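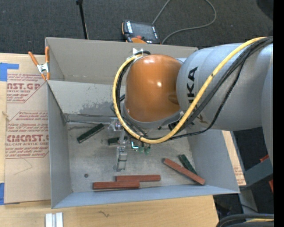

## Week 3: How much to order, and when

Right, stock control. I promised last week that we'd get to the arithmetic and I keep my promises, so bring a calculator on Thursday (your phone is fine, I'm not fussy). If you missed the session on ABC classification, read those notes first. I'm going to assume you know what an A item is and why we don't fret over the C items.

The reading is chapter 6 of Brynjólfsdóttir. She's dry, but she's very clear, and her worked problems are better than mine. Skip the section on quantity discounts for now – we'll do that next week with the spreadsheet.

### The running case

We'll stick with the Orthorpe garden centre for the whole unit. It's a family business, one shop and a yard, open 50 weeks of the year. The item we care about is a brass tap timer that they buy in from Trarkar. What we know:

- Annual demand: 503 units
- Cost of placing and receiving one order: $100
- Cost of holding one unit for a year: $6

A few of you will look at that $100 and say it can't possibly cost a hundred bucks to send an email. Fair enough! But the email is the cheap part. Somebody has to check the shelf, raise the order, chase it up, be there when the truck arrives, count it in, find the two cartons that went to the wrong place, match the invoice and pay it. Add the freight charge, which for Trarkar is a flat fee per delivery, and you're there before you know it. When I worked in a plumbing wholesaler we costed it properly once and the boss didn't believe the number, so we did it again and it came out higher.

Holding cost is the slippery one. It's made up of the money tied up, the space, insurance, and the slow dribble of things that get dropped, pinched, or superseded by a new model. Most textbooks want you to use a percentage of unit cost. For this case just take the six dollars as given. In real life you'll be estimating, and you should write down how you got your estimate so that the next person can argue with it.

### The two costs pull in opposite directions

Order rarely and you place few orders, so ordering cost is low, but you've got a mountain of tap timers out the back. Order all the time and the shelf stays lean, but you're forever paying that $100. Call the order size Q.

**Ordering cost per year** = (demand ÷ Q) × cost per order

**Holding cost per year** = (Q ÷ 2) × holding cost per unit

Every year somebody asks about the Q ÷ 2, so let me get in early. If you start with a full shelf and sell down steadily to nothing, then on an average day you've got half of it. That's all it is. It relies on sales being reasonably steady, and yes, for a tap timer in this country that's a bit of a fib (nobody is thinking about their lawn in July). Park that. We come back to it below.

Let's try some order sizes and see what happens:

| Order size | Ordering cost | Holding cost | Total |
|---|---|---|---|
| 65 | $773.85 | $195.00 | $968.85 |
| 171 | $294.15 | $513.00 | $807.15 |
| 260 | $193.46 | $780.00 | $973.46 |
| 503 | $100.00 | $1509.00 | $1609.00 |

Do at least two of those rows by hand before class. I mean it. The people who come unstuck in the test are always the ones who followed along nodding and never pressed a button.

### The EOQ formula

There's a sweet spot where the total is lowest, and it falls where the two costs are equal. If you've done calculus you can differentiate the total and set it to zero. If you haven't, take it on trust:

**EOQ = √(2 × demand × cost per order ÷ holding cost per unit)**

For our case:

 2 × 503 × 100 = 100,600
 100,600 ÷ 6 = 16,766.67
 square root = 129.5

Call it 130. The total cost at that point is $776.92, near enough to $777.

Now look back at the 171 row. That number isn't random, it's the pallet quantity Trarkar likes to ship. Going from 130 up to 171 is a big jump in order size, more than 30 per cent, and the total cost goes up by $30.23 for the whole year. Thirty dollars! So if the supplier says they'd prefer to send you a full pallet and it'll arrive in better nick, say yes and go and have your lunch.

I love this result and I will bang on about it. The cost curve is very flat near the bottom. You don't need a perfect EOQ, you need to be in the neighbourhood. It also means your dodgy estimate of holding cost matters less than you feared, as there's a square root sitting over the top of it. Double the holding cost and your EOQ only drops by 29 per cent.

What the flat bit does *not* excuse is ordering a whole year's worth in one hit. Check the last row again.

### When to order

EOQ tells you how much. It says nothing at all about when, and I mark a lot of assignments where that gets muddled. For timing we want the reorder point:

**Reorder point = demand during lead time + safety stock**

Orthorpe sells 503 over 50 weeks, so ten a week with a bit of rounding. Trarkar normally takes two weeks. Demand during lead time is therefore 20.

If the world were tidy we'd reorder at 20 and the truck would pull up just as the last timer went over the counter. The world is not tidy. In a hot spell they've sold 14 in a week, and there was one delivery that took three weeks. Put the bad week and the bad delivery together and you need 14 × 3 = 42.

So the simple method, which is the only one I'll examine:

- Worst-case demand over worst-case lead time: 42
- Normal demand over normal lead time: 20
- Safety stock: 42 − 20 = 22
- Reorder point: 42

That's conservative. It assumes both bad things turn up together. Brynjólfsdóttir does it with standard deviations and a service level and you end up carrying less stock; her way is better for A items and well worth learning if you're going on to the diploma. For a C item the max-times-max method is fine and you can do it on the back of a docket.

And seasonality – here's where we un-park it. Work out a summer reorder point and a winter one. Two numbers, swapped over when the clocks change. You could do twelve, but in my experience no one keeps twelve up to date.

### Two-bin, for people who hate computers

My favourite system in the whole unit. You keep two containers of the item. You sell or use from the first. When it's empty, you place the order and start on the second, and the second holds exactly your reorder point quantity. For tap timers that's 42.

No counting, no software, and a new starter can learn it before smoko. It falls over when somebody takes from the second bin because it was closer, or tops up the first from the second to be helpful. A card at the bottom of bin one with the order details on it fixes a good deal of this. Catalina Villalba, who took this class before me, used to run it with two ice-cream tubs and a bag of washers, and we'll do the same on Thursday.

Where it doesn't suit:

- very expensive items, where you want to know the exact count
- anything with a use-by date, unless you're strict about rotation
- bulky stuff you can't physically split

### A word on Teltis

The campus has the Teltis package on the lab machines and you'll be using it for assignment two. It'll calculate an EOQ and a reorder point for you quite happily. It will also do so from rubbish inputs without a murmur. Last semester a student had the lead time in days and the demand in weeks and was told to reorder tap timers at 140. She submitted it. If you can do the sum on paper you'll notice when the screen is being silly.

Check your units. Demand per week goes with lead time in weeks. Holding cost per year goes with demand per year.

### Before Thursday

1. Redo the table with an order size of 100. (Total should come to $803.00. If yours says $1106.00, you forgot to halve Q.)
2. Trarkar switches to a cheaper carrier and the cost per order falls to $64. Find the new EOQ.
3. Pick something at your own work or at home that you buy over and over – dog food, printer paper, whatever. Estimate the weekly usage, the longest you'd ever wait for more, and a reorder point. Bring it along.
4. Explain in two or three sentences why safety stock isn't included in the EOQ formula. This one's been in the test before.

Assignment one is due Wed 15 December at 5 pm through the portal. Extensions by email please, and before the deadline, not after.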